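May 26, 2023
Teleop notes, Stekaletti sim bench, wrist view

Continuing with the pick-and-place demonstrations for Broruline. The goal for today was to get a clean batch recorded by remote control in simulation before anyone spends more time on the hand-guided set on the real arm. Tumelo Pillay drove for the first half, I drove for the second.

Settings carried over from the last entry except for these:
Control rate left at 30 Hz.
Translation scaling on the hand controller cut to 0.4. Rotation scaling left at 1.
Gripper command changed from a toggle to a proportional trigger.
Dead zone on the trigger widened slightly. I was getting small closing commands while my finger was only resting on it.

The proportional trigger is better for the approach and worse for the release. With the toggle, the open command always went to full open. Now the operator can let the trigger up slowly, and the policy will see a range of half-open states after the place that have nothing to do with the task. Decided to keep it for recording and clamp anything past 90 percent open to full open when exporting. Tumelo would prefer to clamp at the controller so that the log matches what the arm was told. He is probably right, but that changes the driver and I don't want to touch the driver in the middle of a batch.

Latency between hand motion and rendered motion felt longer than last time. Logged the command time and the render time side by side for a few episodes. The render lags by more than 91 ms on the slow machine, and it is the drawing that is slow, not the physics. Turned off shadows for the operator display only. The recorded wrist images are still rendered offline with the full lighting, from the saved joint states, so the data should not change. To be checked on one episode by rendering it both ways.

Main problem of the day was the view during the last part of the approach. From the side camera it is easy to come down on the object, but the policy will only be given the wrist camera and the joint positions. If I steer by the side camera, I make moves that can't be explained from the wrist images, and we have seen what that does in training: the arm stops above the object and dithers. So for the second half I covered the side view and drove from the wrist view alone.

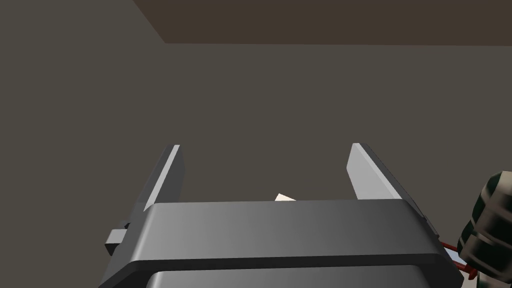 Wrist view, fingers open, nothing grasped. White object mostly hidden behind the housing.

With this mounting the gripper housing takes up a large part of the bottom of the image, and an object that sits beyond it shows only as a thin sliver over the top edge. Driving from this alone, I had to back off and tilt the wrist to find the object again on several attempts. Those corrections are legal demonstrations and I kept them, but they make the episodes long, and there is a risk that the policy learns to back off every time.

Things to try, in order of cost:
Move the camera farther out from the housing in the model. Cheap in simulation, but the real bracket then has to be remade to match.
Tilt the camera a few degrees toward the fingertips. The existing bracket may have enough slot for this.
Keep the mounting and add a second fixed camera to the policy input. Most work, and all the old episodes would need to be rendered again.

I lean toward the tilt. Tumelo wants to measure the slot on the real bracket before we change the model, so no change made yet.

Compared against hand guiding. In the December batch, where the arm was moved by hand in gravity compensation, the approaches were smoother and shorter, but the person standing at the arm was looking straight at the object with their own eyes, so the same complaint applies there and worse. The force readings from those runs are also no use for learning, as they include the pushing. I still think hand guiding is the right way to teach the waypoints for the fixed parts of the task (home, pre-place, place). For the grasp itself I want remote control only.

Recording notes. Episode 4 has a jump in the wrist rotation partway through where the hand controller lost tracking and came back with an offset. The arm followed it. Marked bad, not deleted, because it is a good test for the jump filter. The filter currently looks only at translation, so it passed this one without complaint. Added rotation to the filter, limit not tuned.

Reset between episodes is still manual. Random seed is written to the header now, so a start state can be replayed. Confirmed by replaying seed 3396 twice and comparing the joint states over the whole run: identical.

Export to the Cokix format works again after the field rename. Gripper state goes out as width in meters, measured and commanded in separate fields. The older script wrote the commanded width into both. Anything exported with the older script should be exported again before it is used.

To do:
Render one episode with and without operator shadows, compare wrist images.
Measure bracket slot (Tumelo).
Clamp on export, with a flag in the header saying it was applied.
Tune the rotation limit using episode 4.
Write down the wrist-view-only rule in the operator sheet. At present it exists only in this notebook.

Left the sim machine on, export running.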